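关于我们

大家好,我是Anastasia Lazaridis,Gradport的创办人,也是这里接电话最多的那个人。网站改版的时候同事让我把这一页重写一遍,说原来那版太像公司简介,读着犯困。那我就随便聊聊吧,写到哪儿算哪儿。

先说我们是做什么的。Gradport是一家专门拍毕业照和校园纪念册的小公司。幼儿园、小学、中学、大学院系、成人夜校、语言班,只要有人要从某个地方毕业,我们就去拍。婚礼我们不接,产品广告也不接,宠物嘛……接过一次,是一所幼儿园养的兔子,园长坚持要它进大班的合影,我们就给它单独留了一格。

名字是怎么来的?最早我们叫“毕业港”,因为第一间工作室在港口边上,楼下是卖渔网的,一到夏天整层楼都是海的味道。后来要注册域名,中文拼音太长,就凑成了Gradport。有人以为我们是做留学中介的,每年九月都有家长打来问签证,我已经能很熟练地告诉他们该去找谁了。

我自己是半路出家。以前在一家叫Bustusus的印刷厂做排版,干了好些年,专门排学校的纪念册。那时候每天看到的照片让我很着急:孩子们站得歪歪扭扭,闪光灯把前排的脸打得雪白,后排黑成一团,眼镜上全是反光。我就想,拍的人要是多花十分钟就好了呀!跟老板抱怨了好几回,他说你行你去拍。好吧,我就去了。第一台相机是二手的,快门按下去会卡一下,我带着它拍了第一所学校,全校才三个班。那本册子现在还放在前台,欢迎来翻,不过请轻一点,书脊已经开胶了。

Tuncay Türkmen是第二年来的。他原来在剧院打灯,第一次来我们这儿只是帮朋友送一对灯架,结果站在旁边看我拍了半个小时,忍不住过来把我的主灯往左挪了两步。照片马上就不一样了,我当场问他要不要留下来。他现在管所有的灯光和外拍,脾气比我好得多,高中生特别听他的(我说“同学们看这里”说三遍没人理,他咳嗽一声就行了,很不公平)。

公司现在有两个地方。老工作室还在港口那边,主要做后期和排版。新的在Sarmiento街,楼上楼下两层,楼下拍照,楼上放服装和样册,还有一间小会议室,学校的老师来选版式就在那里坐。会议室的暖气时好时坏,冬天来的话请多穿一件。

再说说我们怎么干活,这个大家问得最多。

一般是学校先跟我们联系,我们去看一次场地。这一趟我很看重,照片好不好,有一半在那天就定下来了。操场朝哪个方向,上午十点太阳在哪儿,台阶够不够宽,礼堂的顶灯是什么颜色,能不能关掉。有一所学校的体育馆是全绿的墙,人往里一站脸都是青的,Tuncay在那儿转了好几圈,最后还是决定搬到走廊里拍,效果意外地好,那条走廊后来成了他们每年的固定背景。

看完场地我们会给一张时间表,按班排,每个班留多少分钟都写清楚。老师们最怕耽误上课,这我完全理解。我们最大的一单是一所综合中学,1477名学生,单人照加班级照再加全年级大合影,分四天拍完。全年级大合影那张我是站在三楼窗口拍的,拿着扩音喇叭喊到嗓子哑,喊完才发现喇叭没开。

单人照每个人至少拍三张,当场给本人看。这是我坚持的规矩。以前的做法是咔嚓一张就下一个,孩子要等册子印出来才知道自己闭着眼睛,那种心情我到现在都记得(对,我自己的小学毕业照就是闭着眼的)。不喜欢可以重来,重来不加钱。有个女孩子重来了九次,最后选了第一张,也没关系。

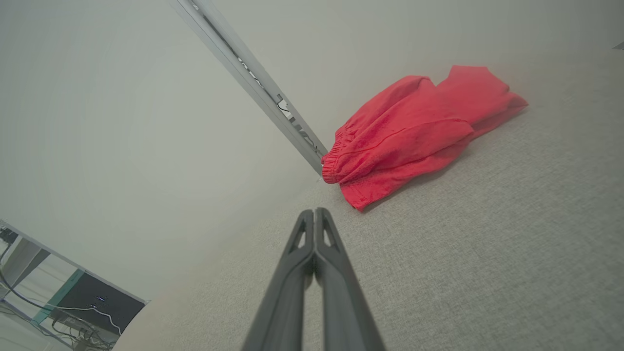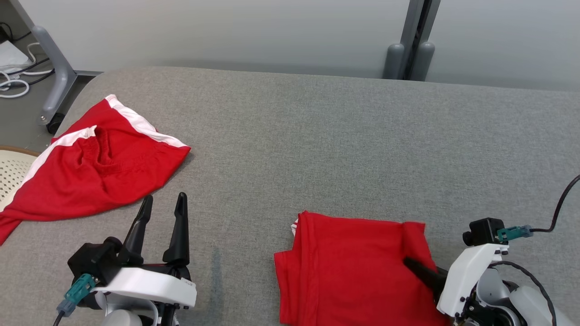
两张都有红色衣物。

后期我们做得比较克制。痘痘可以去,痣不动,脸型不动,牙套也不动,除非本人特别要求。有些家长会悄悄写邮件让我们把孩子修瘦一点,我一般都会回个电话聊两句,聊完多半就算了。颜色要统一,一本册子里的肤色忽冷忽热最难看,这件事我做排版的时候就受够了。我们用的校色流程是自己一点点试出来的,每一批样张都要跟打印稿放在一起对,在窗边对一次,在灯下再对一次。

印刷交给Goltley,合作很多年了。他们家的纸厚实,翻起来有声音,锁线装订,平摊开中间不会吃掉人脸。最后这一点请一定问问你们现在的供应商!两页连着的班级合影,正中间那个孩子总是最倒霉的,不是少半张脸就是夹在缝里。我们排版的时候会专门把中缝避开,实在避不开,就把合影挪成单页竖排,旁边放全班的名字。

名字也是大事。我可以很诚恳地告诉你,毕业纪念册里最不能出错的就是名字。照片拍得一般,大家过几年也就觉得可爱了,名字写错了,人家会记一辈子。所以我们的名单要校三遍:学校校一遍,我们校一遍,最后打成纸贴在教室门口,让学生自己签字确认。去年我们一共做了459本不同版本的样稿,改得最多的就是名字,其次是老师的职称,再其次是校训里的标点。

价钱我也在这儿说一下,省得大家来回打听。我们没有一份固定的价目表,每所学校的情况差得太多了,不过有几条是定死的。印数满200本就按大单算,单价会降一档。不到这个数的小学校也照样接,我们就是从三个班的学校起家的,没有嫌人少的道理。电子版照片跟纸质册子一起给,不另外收费。家庭有困难的学生,请老师私下告诉我一声,我们会处理好,册子上和收据上都看不出来。

拍照当天缺席怎么办?每所学校我们都会安排一次补拍,通常在两到三周以后。补拍还是赶不上的,可以来Sarmiento街的工作室,我们把背景和灯光按那天的样子重新搭起来,放进册子里看不出差别。住院的学生我们也去医院拍过,提前跟护士打好招呼就行。

服装方面,学士服和垂布我们自己有一批,尺码从幼儿园到特大号都有。怎么穿、帽穗放哪边,现场会有人帮忙整理,不用提前看教程。想穿校服、运动服或者自己的衣服都可以,只提醒一句:细密的小格子和细条纹请尽量避开,拍出来会有奇怪的波纹,修起来很费工夫。再有就是头发,拍照前一天请不要尝试新发型,听我一句劝。

这些年我们合作过的学校里,有好几所是从第一年一直拍到现在的。最让我开心的是碰到老面孔。前阵子在一所小学拍教师合影,有位年轻老师走过来问我还记不记得她,说当年她的初中毕业照就是我拍的,那天她哭过,是我让她去洗把脸,排到全班最后一个再拍。说实话我不太记得了,一年要见那么多人嘛。但我回去翻了存档,找到了,902号,眼睛有一点红,笑得很好看。我给她洗了一张大的寄过去。

说到存档,所有原片我们保存十年。搬家弄丢了册子的、被水泡了的、被弟弟妹妹画了胡子的,都可以写信来补印。请写清楚学校、毕业年份和当时的班级,最好再加上班主任的名字,我们找起来快很多。需要本人或者监护人来申请,别人来要照片我们是不给的,哪怕你说是准备惊喜也不行,抱歉啦。学校在签约时如果要求提前删除,我们就按学校的要求办,删完给一份书面确认。

也有人问我们招不招人。每年春天我们会找几位季节性的摄影助理,工作内容是搬灯、排队形、举反光板、安抚紧张的一年级小朋友。不要求有很好的器材,要求早上能起得来,并且真的喜欢跟孩子说话。Tuncay会带你跑头两个星期,他教东西很有耐心,只是吃午饭特别快,你得跟上。会用排版软件的人全年都欢迎投简历,附上两三页自己做过的版面就好,不用写长长的自我介绍。

想约拍的老师和家长委员会,最好提前一个学期联系。五月和六月是我们最忙的时候,早上七点出门,晚上回来还要导片子,那段时间邮件回得慢,电话反而快一些。秋天拍其实也很好,光线柔和,孩子们刚过完暑假,人也精神,我每年都这么劝,每年还是都挤在六月。

想先看看样册的话,直接来Sarmiento街就行,上午九点半到下午五点,中间我们休息一个小时吃饭。按一楼的铃,铃不太灵,多按两下,或者敲玻璃。样册都在楼上的架子上,按学校类型分好了,幼儿园的放在最下面一层,方便小朋友自己拿。茶和咖啡都有,停车请停后院,别停面包店门口,老板会出来说的。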